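Sarden comparison

The Sarden comparison is a series of tests of hand-held grippers, made in the town of Stasonberg by the Clalley laboratory. It compares two jaw designs, the Ranasinghe jaw and the older Clalley jaw, in simple tasks at a table. The first results were published on 13 July 2023.

Method

Each operator works with two grippers, one in each hand, and moves small household objects between marked places. A session has 100 trials. The full series contains 2,306 trials, of which 194 were removed due to faults in the recording.

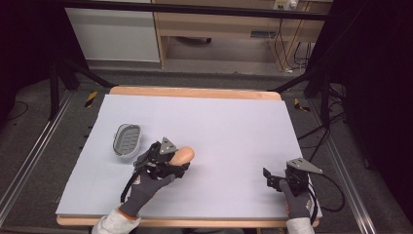

The choice of objects was discussed for a long time in the laboratory. Flat objects are easy for both jaws, so the list gives more weight to rounded shapes and to items with a rim. In the soap dish task, a tan, rounded piece is held in the jaws of one gripper near a gray oval dish with drainage ribs, while the other gripper can stay open. Operators wear gloves, and the cables are left long enough for free movement of the arms.

Results

The Ranasinghe jaw dropped fewer rounded objects. With thin objects the difference was small, and the laboratory plans to repeat this part in September.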